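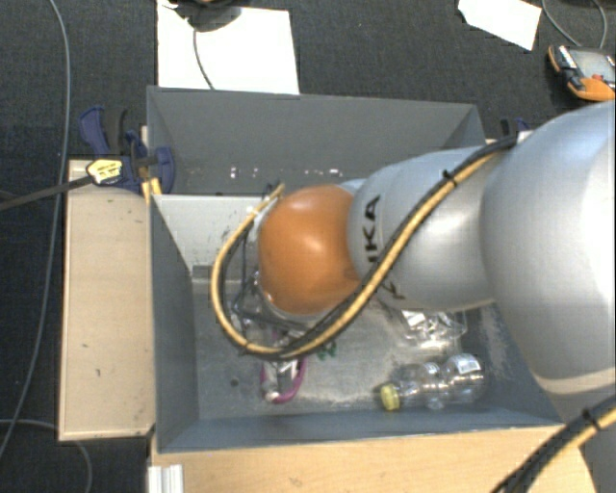
# On the Present State of Machine Labor in the Home and the Workshop

January 31, 2025

Readers of these pages have asked, with some regularity, whether I intend to revise the position I took on household robots two years ago. At that time I wrote that a machine able to tidy an ordinary room without supervision was not close at hand. I have since had occasion to read more widely and to speak with persons employed in the field, and I wish to set down where the matter stands in my view.

## Picking things out of a bin

Taking objects out of a bin is the chore on which a great deal of present effort is spent. Any person who has emptied a recycling tub has done it. The tub may hold a clear plastic bottle with a yellow cap, lying on its side, and near it a piece of crumpled clear packaging. A child of four would take up either one without thought.

For a machine, both are poor choices. Clear plastic takes on the look of whatever lies behind it, and on a scratched metallic floor it is easily lost among the scrapes and bright patches. Many depth cameras report clear material badly or fail to report it at all. The packaging is the harder of the two. A bottle at least has a known form, with a neck, a waist and a cap, and a program may be given that form in advance. Crumpled film has no form that can be given in advance, and it changes again when touched.

The walls of the bin present a further difficulty. An item resting against a slanted side or a divider leaves little room for the tool. The arm must approach at an angle, and its hose and cables must travel with it. I had given little thought to cables before this winter. Dineo Chauke, who maintains packing equipment at Stamgate, informs me that a large share of her working hours is given to them. A hose that is tied too tightly will wear at the joint, and one that is left too slack will catch on the wall of the bin.

## What the shop floor has achieved

It would be unfair to suggest that little has been accomplished. The line at Stamgate handles 2,525 cartons in a shift, and the robots there place nearly all of them. The cartons are of 7 sizes. They arrive facing the same way, under the same lights, at the same height.

The firm also operates a smaller station for mixed returns. Of 949 items presented to that station during a trial period, 300 were passed to a human worker. Ms. Chauke regards this as a good result and was somewhat surprised that I did not. We discussed the point at length. Her view is that a station which knows when to ask for help is a useful station. Mine is that a household has no second worker standing by, other than the person who bought the machine in order to be spared the work.

I have come part of the way toward her view. Most of the items passed along were bags, film and clear containers, and the remainder went through without attention.

## The home

Conditions in the home are less favorable in nearly every respect. The lighting changes by the hour. Objects are moved by people who do not record having moved them. Dishes are wet, laundry has no fixed shape, and the floor may be carpet in one room and tile in the next. The industrial arm is also heavy and must be kept apart from people while it moves at speed, so it cannot simply be carried from the factory to the kitchen. A lighter arm is safer but will lift less.

My former colleague Mandla Engelbrecht has for some months been preparing a comparison of domestic machines, including the Avness floor unit and the Zelier countertop arm. He has permitted me to read his notes. The floor unit vacuums competently and requires that cords be picked up first. The countertop arm will load a rack with plates of one pattern, provided the plates are stacked beside it. He did not find a machine that would both clear the table and load the rack. He spent an entire evening on drinking glasses and his notes on that subject are brief.

## Revised position

I now hold that sorting of mixed goods, with a person available for the difficult items, is practical in a workshop of moderate size. I would have denied this two years ago. With regard to the home, I retain my earlier position, except as to floors.

I expect to visit the Tshabalala repair shop in February, where an arm is being tried on the sorting of used fasteners and small fittings. Readers who have direct experience of such equipment are invited to write to me beforehand. I should be particularly glad to hear of the treatment of thin film, and of any method for routing hose that has lasted more than one season.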